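I keep getting the same emails about mending bags, so I've put my answers on one page. Last updated 28 January 2020.

## Do you take bags by mail?

Yes! Empty the pockets first, please. I've mailed back so many house keys and half-eaten rolls of mints that I now keep a drawer for them. Put your name on a piece of paper inside the bag, because boxes and bags get separated on my table more than I'd like to admit.

## What does it cost?

A plain strap fix is $21. Zippers are more, since I have to unpick half the lining to get at them, and I'll always write to you with a price before I touch anything. If the repair would come to more than the bag cost new, I'll say so, and you can decide whether you love it that much (people usually do).
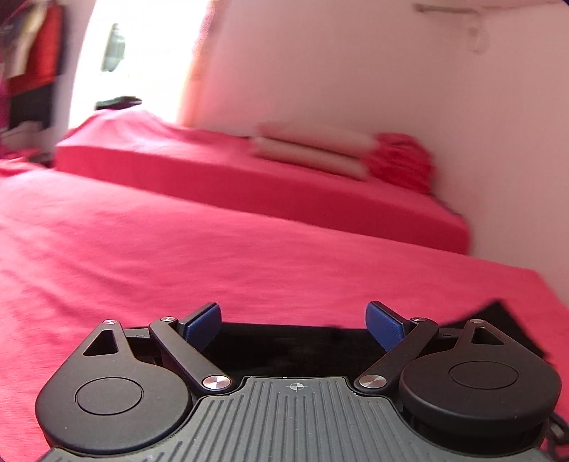
*Black and gray, close up.*

## What thread do you use?

Bonded polyester for nearly everything. I buy it from a little supplier called Mirnum on 1,000-yard spools and it lasts me ages. Cotton looks lovely on an old canvas satchel, but it rots if you get rained on a lot, so I only use it when someone asks.

## Can I fix a torn strap myself?

Sure, go for it! You want a heavy needle, a thimble and a bit of patience. Cut away the frayed end, seal it if it's nylon (a quick pass with a lighter, window open), fold it under, and sew a box with an X through the middle. Go over the whole thing twice. My first one was crooked as anything and I carried groceries with it for years.

Don't glue it. I know the tube says fabric. Glue goes stiff, the strap cracks right beside it, and then I have to cut off even more to get back to something I can sew. 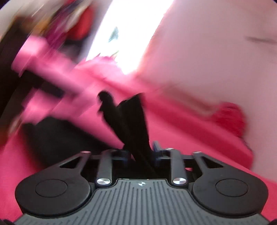

Gunhild Ingvarsson wrote in to say that she waxes her thread with a stub of candle before sewing a strap, and that it pulls through thick webbing much more easily. She also thinks I'm too hard on cotton. We've agreed to disagree on the cotton, but I tried the candle and I'm keeping it.

## How long will it take?

Usually 2 weeks. January is slower, with all the school backpacks that gave up over the holidays.

## Can you match my color?

Black, navy and tan, yes. Anything else, send me a snippet or a photo taken in daylight and I'll dig through my bins.

## Do you do shoes?

No, sorry. Try Odukoya on the corner by the bank, and bring cash.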